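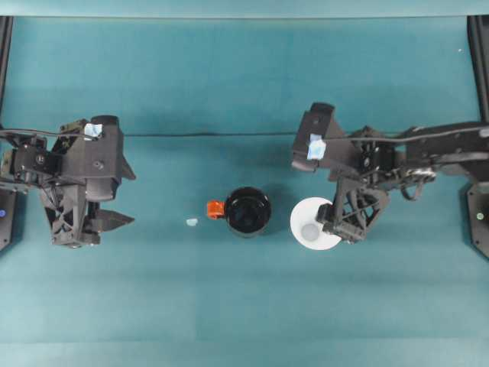 Kha Bạch's rule for a new cell is to leave it alone until it does something wrong, and then leave it alone a little longer. A machine that gets adjusted every morning, Kha Bạch told the first class to use this book, has no history, only a string of opinions.

I quote the rule because I half disagree with it, and because most of this chapter is spent finding out how far it holds.

Chapter 5
Looking After a Two-Arm Cell

The cell in this chapter is the bench pair at Carnevach. Its arms are printed in plastic and face each other over a teal work surface, and the work is handling cups and mugs. It is a cheap machine and makes no secret of it. Students are often told that a cheap machine is a simple one to keep. I have not found this to be so. A heavy industrial arm hides its wear for years, while a printed bracket can let a screw work loose in a week, and the arm will go on moving as if all were well.

The maintenance sheet we inherited came from Drellow, and it ran to 223 checks. Ilham Tjoa and I went through it in May with a pencil. Many of the checks repeated each other under new names. Several asked the reader to "confirm normal operation" and never said what normal was. One wanted the base bolts tightened daily, a good way to strip them. Our own sheet is much shorter, and I would ask you to distrust it too.

Start with the screws. Put a driver on each one by hand, with the power off, and feel for movement. Do not use a powered driver on printed parts. If a screw turns freely and never bites, the hole is finished, and thread glue will hide that from you for a few days at most. Replace the part or fit a threaded insert.

Next, the cables. Move each joint slowly through its full range and watch the slack. A cable that hangs well clear with the arm at rest may be pulled tight at full reach, and that is where it will fail.

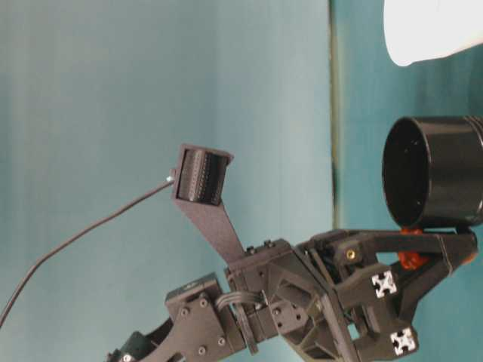

Cables at the wrist deserve more time than those at the base, as the wrist bends more often and in more directions. The old sheet gave them a single line. In our fault log, which had 607 entries when I last closed it, the wrist comes up again and again under other headings: "gripper slow," "gripper lazy," "left arm in a mood." Read a log for what people saw and be careful with what they thought it meant.

Then the gripper. Close it on a cup, open it, and close it again. A smooth cup is a harder test than a rough block, and a block is what most suppliers like to show you. The Takács handbook says jaws may be left in service for up to 662 hours. I don't know where that number came from, and neither did the person I asked. Look at the jaws.

Last comes calibration, and it should stay last. Calibrating an arm with a loose bracket only teaches the software to expect a loose bracket. The Clulto routine will report success in either case.

5.1 What the log can and cannot tell you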